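Fandik rule

The Fandik rule is a set of good-practice guidelines for testing household robot arms in simulation before they are used in real homes. It was drafted in Virnmont by the engineer Birsen Uysal and is named after the test program in which it was first applied. The current text has 16 clauses.

Clause 2 requires every trial to be recorded from the robot's own viewpoints, with at least one wide view of the room and one close view of each gripper. Clause 4 says that lighting and shadow settings must stay the same throughout a series. A full series is some 568 trials.

Views from a simulated apartment trial 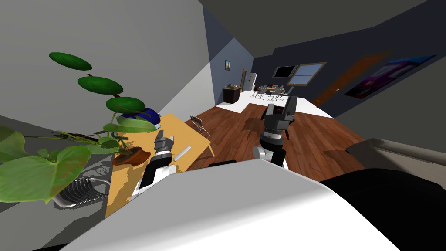
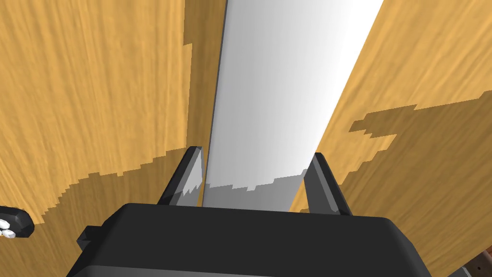
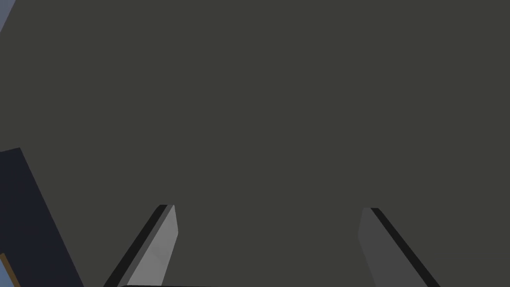 Trials that end early are kept in the record and marked as incomplete. They may not be replaced by a later run. The person who reviews a series must not be the one who set it up.

The Tamness laboratory follows a shorter version that leaves out the clause on lighting. Sarıgül, a similar guideline, also covers mobile bases and sets a speed limit near furniture. Neither text has legal force.

See also: Robot simulation; Gripper; Test protocol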